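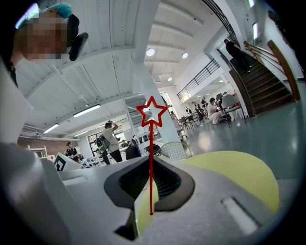
Round tables, hard floors, paper cups
Speaker notes, Tuesday, second slot after coffee

Okay, hi everybody. (Wait for the door. There's always the door.) I'm the one who looks after the room at Nimby, so if you came for the clever stuff you want the talk after mine. I'm going to spend my slot on a hall, a table and some very small cups, and I'm pretty excited about all three!

Start with the ceiling. White, beams straight across, and two kinds of lights up there, round recessed ones and long tubes. We inherited both. I wanted to rip out the tubes the first week, and Etelka Bognár, who did our layout, talked me down. She had me stand at a table and hold a hand out flat over it, first with one set on, then the other, then both. With both on, the shadow under my hand got so soft I could hardly find it. So the tubes stayed. Try it when you get home, it takes a minute and you'll feel a bit silly.

PAUSE, ask who has mixed lighting. Expect a few hands.

Next, the pillar. Big, square, white, right out in the hall. You can't move it and you can't see through it. We lost a whole afternoon trying to center things on it and then gave up and placed the tables for the people using them. Much better. If there's a pillar in your plan, draw it in first, in pen.

Floor. Polished gray concrete. I love it and I'll complain about it anyway. It's tough, a spill comes right up, and it throws every ceiling light back at you in long white streaks. We asked Medve about a matte coat and the quote came to 2,000, which was the entire furniture budget, so, streaks. People stop noticing after a day or so. I never have.

There's a curved red line painted on it too. I get asked about the curve a lot! Straight lines look great on a plan, but people walk around a round table in an arc, and a line that goes the way feet already go is one they'll stay behind.

(If running late, skip the cables. If not, tell the power strip story, the short version.)

Cables, then. Ours are black and they run across the floor to a white power strip, and yes, I know. I'd love floor boxes. Sadao Nagano priced them for us and I thanked him and put the page in a drawer. What we do in the meantime is keep the walking side and the cable side of a table separate as best we can, and I go look at it every morning before anyone's in.

Now the table, my favorite part.

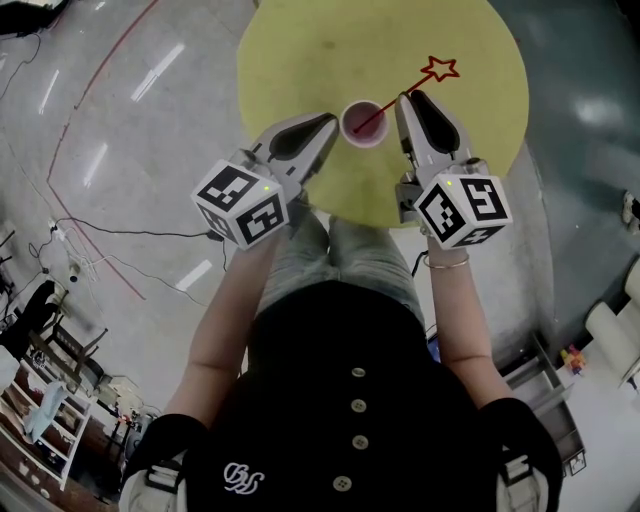

I picked round because you can come at it from anywhere. No corners to catch your hip on, no "head of the table," and whatever you're working on can sit in the middle with the same reach all the way around. The yellow-green top was a fight. Tresier had it in white and in oak too, and half the team wanted white. But think about what we put on it. White things vanish on white. A little pink and white cup on that green, you can find it from across the hall.

And the cups! Paper, the small kind, bought in sleeves, 500 at a time. We tried glass (no), then plastic tumblers, which skated. A paper cup is light, it gives a little when you squeeze it, and if you squeeze too hard all you've lost is a paper cup. For something so cheap it asks a lot of your hands. You have to slow down, come in level from both sides and stop just as you touch.

I've got a sleeve up here, so let's do that now. Pass them back, one each, set it down in front of you and pick it up using only the backs of your fingers.

GIVE THEM TWO MINUTES. Walk the aisle. Collect the cups before questions or they'll end up under the chairs.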